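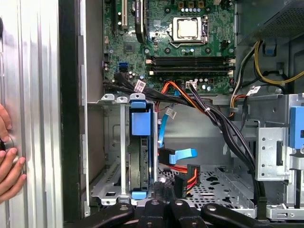
Vindale Magazine Puts Its Readers on the Cover for the August Issue

26 December 2019

Vindale, the quarterly magazine of sports and style, is handing its next summer cover to the people who read it. The August issue will have 13 different covers, each with a portrait of an amateur athlete chosen from reader letters, and we can't wait to see them on the newsstand!

The call for letters went out in the fall, and more than 200 came in. They were from swimmers, bowlers, fencers, a roller derby team from Gisler, and a lot of people who took up running late and fell hard for it. Our editors read every one, some of them twice, and the arguments over the final list went on well past dinner.

Portraits will be shot over nine days at Bastis, the old rowing club on the Gisler waterfront. The look comes from Ridow, the design studio behind our winter sports special — big type, plain backdrops, and clothes the athletes really train in. There will be no borrowed gowns this time, although one of our fencers has asked to wear her grandmother's earrings and we said yes right away.

Inside, each cover athlete gets a full spread with their letter printed as they wrote it, crossed-out words and all. The issue also has a long essay on 19 sports covers our staff grew up with and still keep in drawers, on walls and, in one case, on the inside of a closet door.

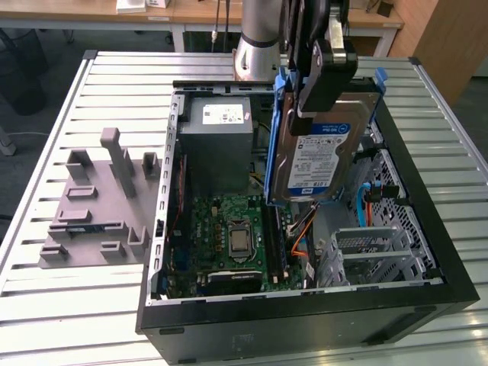
Can readers pick which cover they get?

Subscribers will be sent one of the covers at random. Anyone who wants a certain athlete can order that cover from the Vindale shop at the regular newsstand price once the issue is out.

The covers will be shown together for the first time at an open evening at Bastis in August. Entry is free, the athletes will be there to sign copies, and the derby team has promised to skate — weather allowing, on the boat ramp side. Press who would like to attend or request cover art can write to the Vindale press desk.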